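RF Field Engineer, Drive Test and Site Acceptance
Flanagan Wireless, Letham office
Reference: 2825
Posted Jan 20, 2018

Flanagan Wireless plans and tests mobile networks for regional carriers. We are filling two full-time positions in the radio measurement group. Both report to Orla Hennessy, who leads field operations out of Letham.

The work covers LTE cluster acceptance in the Plerau service area. New sectors are coming on air in the low band, and each cluster has to be driven, logged and signed off before it is handed to the carrier.

Duties

Run drive and walk tests on planned routes, in both idle and connected mode.
Check azimuth, mechanical tilt and electrical tilt against the site design sheet.
Sweep feeders and jumpers, and file return loss and passive intermodulation results by sector.
Find the cause of handover failures, missing neighbor relations, crossed feeders and uplink interference.
Process logs in Flunen, our in-house reporting tool, and submit the cluster report within two working days of the last drive.

Travel is most of the job in the first half of a project. Expect overnight stays while a cluster is open. Post-processing can be done from the office or from home.
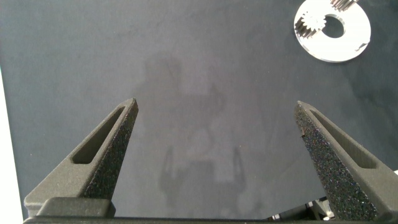

The second position carries the same duties plus in-building work: distributed antenna systems in hospitals, a rail station and one parking structure. Candidates for this one should have read and marked up floor plan designs before. Say in your application which position you want, or that you would take either.

Requirements

Associate degree in electronics or telecommunications, or equivalent time in the trade.
Working knowledge of RSRP, RSRQ and SINR, and of what moves each of them.
Experience with a scanner receiver and at least one commercial drive test package.
Valid driver's license.
Tower climbing certification is useful but not required. Climbing is done by the rigging contractor.

Terms

Permanent contract after a probation period of 6 months. Vehicle, laptop and test handsets are supplied. Overtime on night drives is paid at the night rate. Pay grade depends on experience and is confirmed in writing before the second interview.

How to apply

Send a resume and one sample acceptance report, with customer and site names removed, to Renji Kuroda in recruitment. Put the reference number in the subject line. Technical questions go to Cillian Dolan at the Letham office. Applications close at the end of January. Agency submissions are not accepted.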